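Ticket: Label sheets print with the last column shifted
Product: Kolleo Stock, desktop version
Opened by: Mei Pettigrew
Status: Solved
Opened: April 11, 2022

Hi team! First off, I love the new batch printing. We went from typing labels one by one to sending a whole parts list over in a single click, and I've been telling everybody in the building about it. So this is a happy customer with one odd problem.

When I print more than 200 labels in one job, the right-hand column starts creeping to the left. The first pages are perfect. By page 17 the item number is sitting on top of the barcode and the scanner won't read it. Smaller jobs are fine every time.

What I've tried so far:
Restarted the printer and the computer
Reinstalled the printer driver
Switched from the Tondo template to the plain one (same creep, only slower)
Exported to PDF and printed from there, which came out perfect!

That last one made me think the printer is innocent. The labels go on the bins for our small rubber parts and logo patches, and those items have long names, in case name length matters.

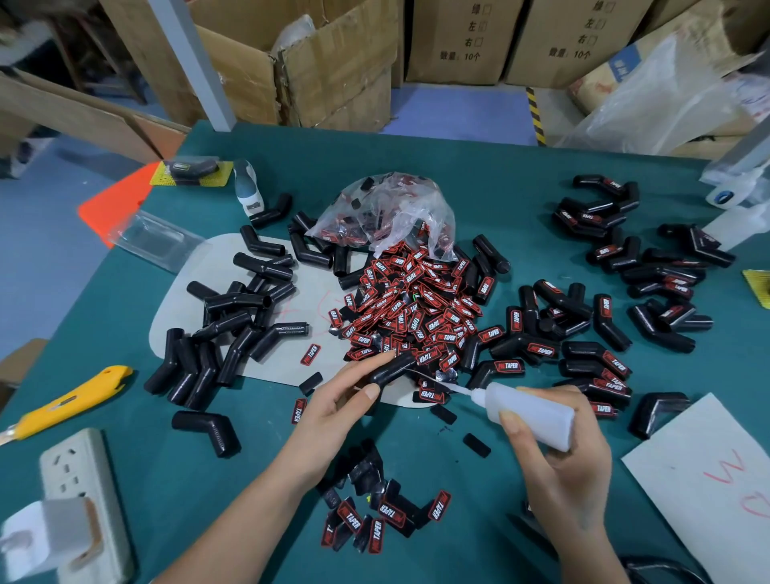
Bench with PROTAPER patches and black rubber sleeves, adhesive going on.

Reply from Kolleo support

Hi Mei, thanks for the detailed write-up, and the PDF test was a great idea. It tells us the layout is right when it leaves the program and the trouble starts in the direct print path. Could you open Settings, then Printing, and tell us what it says next to "Scale to fit"? Also, are any of your item names wrapping onto 2 lines?

Reply from Mei Pettigrew

Scale to fit says Auto. And yes, plenty of names wrap! I sorted the list so all the short names came first, and the creep didn't start until the first long one. After that it got a little worse with every wrapped name. I was so pleased when I saw it that I printed the whole thing again to be sure. Same spot.

Reply from Kolleo support

You found it. With Auto on, each wrapped name makes the program measure the row again, and it keeps the rounding from the time before. On a long job that adds up. Please set Scale to fit to Off, type 100 in the box beside it, then close and reopen the print window. The old value stays in memory until you do.

Reply from Mei Pettigrew

It works!! Full list, every column straight, and the scanner reads the very last label. I did forget to reopen the window the first time, so please put that step in bold in the help page. Is the setting saved per user or per computer? We have two people printing from the same desk.

Reply from Kolleo support

Wonderful news! It's saved per user, so the other person will need to change it under their own login. We've passed the rounding bug to the developers and linked your ticket to it. Marking this one as solved, and a reply here will reopen it.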